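Evaluación del kit bimanual Ferkent para el doblado de prendas
Trabajo de la asignatura Proyecto de Automatización II
Grupo 3, entrega final

1. Objeto del trabajo

El departamento nos encargó valorar si el kit Ferkent, que distribuye Willham, sirve para las prácticas de manipulación de segundo curso. El kit se vende como un conjunto de dos brazos con pinza, cámara de muñeca y licencia anual del programa de control Ternum. El precio que nos dieron es de 1.423 euros sin IVA, con portes aparte. La mesa y el ordenador no están incluidos.

Elegimos como tarea el doblado de una camiseta de manga corta. Es una tarea que aparece en el catálogo del fabricante y que obliga a trabajar con los dos brazos a la vez, que es lo que queríamos comprobar. La tela cambia de forma cada vez que se toca, de modo que no basta con grabar una trayectoria y repetirla.

2. Montaje

El montaje nos llevó dos sesiones de laboratorio. La guía impresa viene en inglés y le falta el paso de la identificación de los servos, que encontramos en la web del distribuidor. Un brazo se calibró a la primera. El otro daba error de rango en la articulación del codo y hubo que soltarlo y volver a colocar el cuerno del servo una muesca más atrás.

Los brazos quedaron a ambos lados de una mesa blanca, con la zona de trabajo en medio. Para las pruebas usamos una camiseta lisa de color verde menta.

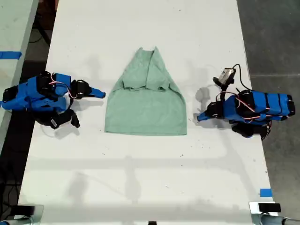 Prueba de doblado con la camiseta verde. 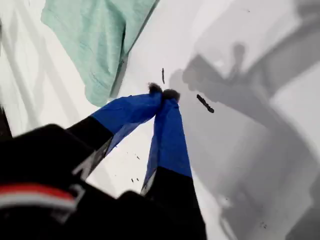

3. Procedimiento

Se hicieron 86 intentos, todos con la misma camiseta. En cada intento la prenda se colocaba extendida y los brazos tenían que hacer tres pliegues: las dos mangas hacia dentro y después la parte del cuello hacia abajo. Dimos un intento por válido cuando se completaban los tres pliegues sin intervención y el bajo quedaba recto a simple vista.

El programa Ternum permite trabajar de dos maneras. La primera es por puntos guardados, y la descartamos pronto porque cualquier arruga desplazaba el agarre. La segunda es por demostración: se mueven los brazos a mano, el programa guarda la secuencia y después ajusta un modelo llamado Lo, que viene con la licencia. Grabamos 400 demostraciones entre los miembros del grupo, repartidas en varias semanas. El ajuste se lanzó por la noche en el ordenador del laboratorio.

4. Resultados

La mayor parte de los intentos válidos corresponde a las últimas sesiones, ya con todas las demostraciones cargadas. El pliegue de las mangas es el que mejor sale. El del cuello es el más flojo, porque exige que las dos pinzas levanten la tela a la misma altura y uno de los brazos suele llegar con retraso.

Fallos más repetidos:
La pinza cierra por encima de la tela y no coge nada.
La pinza coge las dos capas cuando solo debía coger una.
La prenda se arrastra entera al tirar de un lado.

El primero se redujo bajando la altura de aproximación en la configuración. Los otros dos siguen apareciendo. También notamos que con la persiana subida el resultado empeora, así que las últimas pruebas se hicieron solo con la luz del techo.

5. Valoración del producto

Las piezas encajan bien y los recambios se pueden pedir por separado. Durante el proyecto se nos averió un servo de muñeca y Willham lo repuso en garantía, aunque tardó nueve días y en ese tiempo no pudimos usar el conjunto. El programa se instala sin problemas en Linux. En Windows perdía la conexión con uno de los brazos y dejamos de intentarlo.

La documentación es el punto más débil. Hay apartados que remiten a una versión anterior de Ternum, con menús que ya no existen. Tampoco se indica qué ocurre al caducar la licencia. Preguntamos por correo y la respuesta fue que los brazos siguen funcionando por puntos, pero sin acceso a Lo.

6. Recomendación

Recomendamos comprar un kit para el laboratorio, con un servo de repuesto en el mismo pedido. No recomendamos todavía comprar uno por grupo de prácticas. Para segundo curso proponemos empezar con un paño cuadrado y dejar la camiseta como ejercicio optativo. Los ficheros de configuración y la hoja con los intentos se entregan en la carpeta compartida de la asignatura.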